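Notebook, natural dye group
October, Sunday, started 9:30

Purpose of this entry: to finish the walnut hull bath and to write down the iron tests before I forget the order of them. Marisol Villanueva asked me to keep the entries longer than last month, so I try. My handwriting version had many arrows and I am not sure that even I can read it next spring.

State of the materials in the morning

The hulls were soaking in the big enamel pot since Wednesday evening. Smell is strong but not rotten, more like wet leaves and old tea. A thin skin was on the top and I took it away with the slotted spoon. The water is from the tap, not rain water. I mention it because the last batch was with rain water and the brown was more red, and we still did not decide if this is from the water or from the hulls. The hulls of last batch were green when we picked them, and these ones were already black and soft.

Wool is the Gremus yarn, the undyed one, two ply. I wound 358 g in small skeins, tied loosely with cotton in figure eight. One skein was tied too tight and I know already it will have a light place there. I left it on purpose, to show to the new people what happens.

Scouring

Did it yesterday afternoon, so only short. Warm water, little bit of the neutral soap from Tavares, no stirring, let it cool down in the pot. The water came out more yellow than I expected from a yarn which is sold as washed. Second rinse was clear. I think we should always scour the Gremus yarn, also when we are in a hurry. In the entry from the madder bath somebody wrote "scouring not necessary" and I put a question mark next to it.

Walnut bath

Strained the liquid through the old curtain into the second pot. The hulls went back into the first pot with fresh water, maybe there is a weak second bath in them. No mordant for the main skeins, as walnut holds well without. Heated slowly. I wanted to stay under boiling and it went to 95 degrees for a short moment when I was on the phone. I do not believe it hurt the wool but it should be written. After this I kept the flame at the lowest position and looked every few minutes.

Time in the bath: one hour hot, then left in to cool until after lunch. Color when lifted out was dark brown like strong coffee, but wet wool always lies. I will compare when it is fully dry. Marisol says to compare only in the window on the north side, and she is right, under the lamp everything looks like chocolate.

Rinsing

Rinse in the same temperature as the yarn has. Last time I went from warm to cold tap and two skeins became a bit felted at the ends. Today I was patient and there was no felting which I can feel with the fingers. I needed four changes of water until it ran almost clear. The last one had a spoon of vinegar in it. I am not convinced the vinegar does something, it is more a habit I have from my aunt.

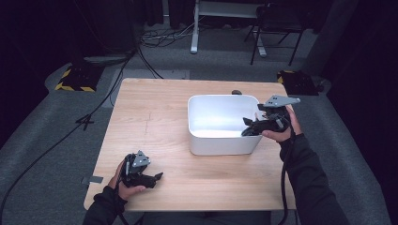 Iron tests

Small samples only. I cut them from the skein with the tight tie, so the good ones stay whole. The iron is the sulfate powder from Drerach, dissolved in a jar with hot water first, then added to 700 ml of the used walnut bath. The label on the bag is half gone, please somebody write a new one with a permanent marker.

Sample A, no iron. Reference.

Sample B, a very small pinch, five minutes. The brown goes cooler, a little to gray. Nice. This is the one I would use for the shawl border.

Sample C, same liquid, twenty minutes. Dark gray brown, almost the color of wet bark. The hand is still soft when I press it.

Sample D, double iron, twenty minutes. Nearly black, but I feel the wool is already more harsh. Not recommended, the color is not so much better than C and the fiber suffers.

I also put one sample first in iron and after in walnut, because Marisol read somewhere that this gives a more even result. I got the opposite, it is spotted. But it was only one sample and I perhaps did not wet it enough before. To be repeated with more care. I marked it with a red thread and two knots.

Important for everybody: the iron pot stays the iron pot. I found a wooden spoon in it with the blue tape, and blue tape means clean colors. I put this spoon now to the iron things and changed the tape. If we use it in the weld bath, the yellow becomes olive and then we will look for the reason for one week.

Cotton

Not planned, but the bath was still strong so I put in a strip of the Cleretti cotton, the unbleached. It had old mordant of tannin and alum from the summer workshop. It took much less than wool, a kind of beige with a pink feeling. Maybe good for lining. I did not measure the weight of the strip, so this is not a real result, only a remark.

Drying

Hung in the corridor, not in sun, with a newspaper under. I turned the skeins once around 16:00 so that the dye which moves down does not collect in the same end. One skein drips still brown on the paper. It can be that I rinsed this one less than the others, it was in the bottom of the basin.

Open points

The second bath from the old hulls, to try within the week. After that they go to the compost, but not near the tomatoes.

Light test. I want to wrap A, B and C on cards, cover half with foil and put in the window until after New Year. We did this for the madder and it was the most useful page in the whole notebook.

Buy: pH strips, the box has only the broken ones. Also cotton string, and gloves in size small, the large ones let the water in and my left thumb is brown since noon.

Question for Marisol: is the shawl pattern with one border or with two? If two, I need another skein like B and must dye it from the same bath, and the bath does not stay good for long in a warm room. I put the lid on and moved it to the cold side of the corridor.

Later, 19:10. Skeins are half dry. The brown is lighter than I wanted but very even, except the tied place, where there is a clear ring. Sample C looks better than by daylight, but see the remark about the lamp.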